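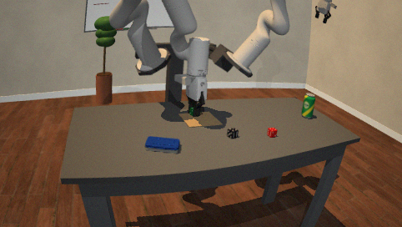

Heiskanen packing line, progress to end of December

Simulation work on the two-arm cell is complete. The Plevus controller ran 963 trial picks on mixed small items. Failures were mostly dropped cubes and are listed in the annex.

Staffing: the kitting bench keeps its headcount. Two of the four hand-sorting posts become cell operator posts at the same grade. Trinidad Ibarra and Ikechukwu Edet have started training, 32 hours each. Shift rotation changes from 55 to 30 minutes at the bench.

Open items: guarding layout at Giramside, not approved. Revised lifting assessment, with Heather Ormsby. Operators have asked for a stop button on both sides of the table; cost to follow.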